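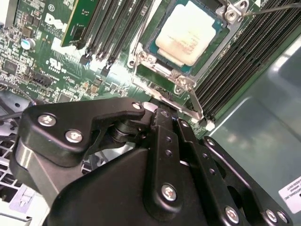

Fig. 1. The gripper by the memory slots, with the processor to the right of them.

Work and Automation, Unit 2: The repair bench
Notes to go with the lecture, Cyprian Kołodziej

These are my speaking notes tidied up a bit, so forgive the rambling. Please read them before the seminar and bring the task sheet from the end, filled in, even if it's only in pencil.

Last time we did warehouses, and most of you came out of it with the same picture in your heads: conveyor, robot, fewer people. I want to muddy that a little. The workplace this time is Lapointe, a firm that takes in old office computers, strips or repairs them and sells on whatever still works. The job we'll look at is memory modules, in and out. Anyone who has done it at home knows the feel of it – you push the latch back, the module lifts, you get your fingers round the edges and pull straight. Dead easy, once. Now do it all day with the case lying on its side and a power lead in your way.

A good bench worker at Lapointe got through 500 modules in a shift before the change. I did one morning of it myself and my thumbs were sore until the weekend (and I was slow, and everyone was very kind about it). Keep the thumbs in mind, please. When we ask what a robot takes away from somebody, sore thumbs go on the list too.
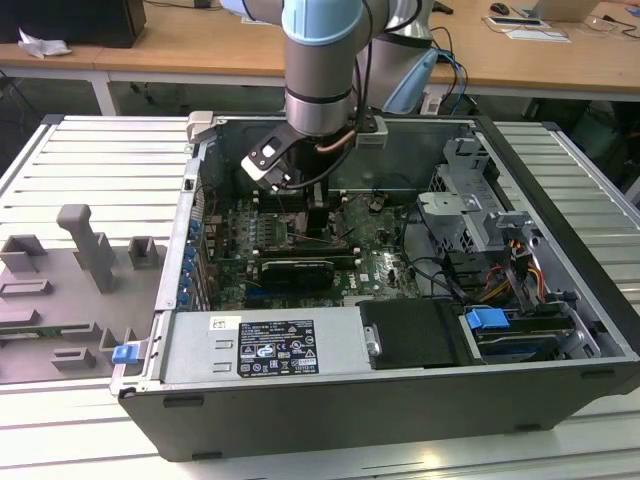
Bunholm, July 7, 2020

Bench visit. The tower goes on its side on the slotted table with the panel off, and the arm comes down from above. Everyone on the floor calls the arm Iro, so I will as well. Look at how much there is in that case to bump into: the graphics card across the middle, the drive cages, the power wires, the black data cables looping over the board. A person just moves a cable with the back of the hand and never mentions it. You won't find it in the written instructions for the job either. I checked the old ones, and they say "remove memory" and go straight on to the next line.

So the first thing automation did at this workplace was make people write down what they knew. The bench staff spent weeks on it! They had to say which cables to tuck, which cases have a cage that leans in, how far you can press a latch before it snaps. One of them told me she'd had no idea she knew that much. She also asked, quite reasonably, whether she'd be paid for it. She wasn't, beyond her normal hours, and I'd like us to argue about that in the seminar.
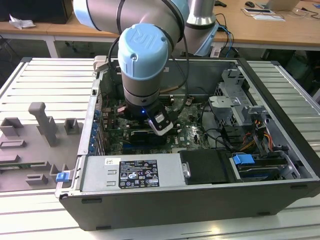 Fig. 3. Iro over the board, a memory module in its slot just below the gripper.

Now, what changed in the working day? Three job titles became two. "Bench operative" and "stripper" (yes, all right, settle down) were folded into "cell technician", and "tester" stayed as it was. The technician loads the case, clears the cables, starts the run and deals with the stops. All of it gets logged in Hurutetti, the job-tracking system. The log I was shown had 3362 entries since November, and I'd say the log bothered people more than the arm did. Before, if you took a minute longer over a fiddly board, that minute was yours. Afterwards it had a line of its own.

The daily target moved as well, to 700 modules for the whole cell. Compare that with the old figure carefully, because one is for a person and the other is for a person plus an arm, and the shift meeting I sat in on mixed them up twice.

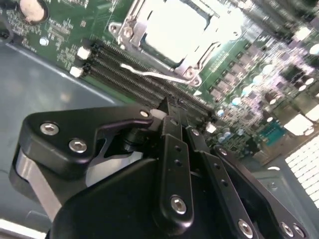
Fig. 4. Finger plates close over the board, near the ends of the memory slots.

One more thing to look at before the reading. Get in as near as Fig. 4 and you can see how tight the job is, with the plates side by side and the slots right there under the tips. Some of the light parts of the board are glaring too. Staff talked to me a lot about lighting. They used to tilt a case when the shine got in their eyes, and they missed being able to do it without asking.

Words to know for the seminar: tacit knowledge, task versus job, deskilling, work intensification. We'll use Lapointe for all four.

Task sheet
Pick a job you have done yourself, paid or not. Write out one small task from it in enough detail that a stranger could do it. Then underline every bit you had never said out loud before. On the back, note who would gain if those bits were written down, and who you think should own the page. One side of A4 is plenty.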